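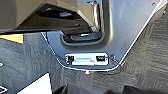 Wrist cam view, silver panel and bracket, grey carpet either side.

Budget for a second arm, or fix the first one properly?
Forum > Buying and Budgeting

plorka_pete
Posted 19/08/2022
The caption is as technical as I get before lunch. We have one arm doing fetch-and-fiddle jobs at floor level and I have been asked to put a figure on next year's kit. The boss wants a second arm. I want a better gripper, spare fingers and a camera that doesn't turn everything grey. The Niskanen quote for a second arm came back at 42 per cent of the whole year's pot, and that is without a stand, cables or anyone to plug it in. Has anyone had this argument and won?

tinsnips87
I've had it and lost, twice. Second arms look good in a budget because you can point at them. Try getting a director excited about finger pads.

That said, your photo makes your case for you. Pale bracket on a silver panel, dark recess right above it. I'd hate to be the software looking for an edge in that lot.

mothballed
Disagree with both of you. A camera won't fix shadow. The recess is dark because the light is coming from above. Buy a lamp. A cheap one. Put the change towards the arm.

plorka_pete
The lamp is on the list. It is the only thing on the list so far that everyone likes, which makes me suspicious of it.

Briltavska_Bob
What's the actual job though? You've told us the price of everything and the purpose of none of it. If it's the same task all day then a second arm might pay its way. If it's something new every week, most of your time goes on setting up, and a second arm gives you twice as much setting up.

plorka_pete
Different every week. Sometimes different after tea break.

Briltavska_Bob
Then you've answered it. Spend on grippers.

mothballed
Or he gets the second arm, leaves one set up for last week's job and uses the other for this week's. We run 2 like that and the queue went from 11 days to something I can admit to in meetings. Setting up is exactly why you want a spare.

tinsnips87
And what did you spend on support?

mothballed
More than I admit to in meetings.

quietcog
Lurker, sorry. We bought through Prevton in April and the bit that hurt was the wrist cable. Not covered, not stocked, long wait. Whatever you buy, ask for the spares list with prices before you sign and put one of everything that bends into the first year's budget. Also ask whether the training day is per arm or per site. Ours was per arm. Same room, same people, same sandwiches.

plorka_pete
Per arm! Right, that's going in the email.

Current draft: lamp, gripper, two sets of fingers, cables, and a line for the second arm marked "year two" so the boss has something to point at.

tinsnips87
Put the year two line at the top and in bold. He'll sign the rest without reading it.

mothballed
Still say you'll be back here next summer asking where to put the second one.

plorka_pete
Probably. Niskanen have said they'll hold the quote until the end of the month, so I'm sending them quietcog's spares question first and will post what they say.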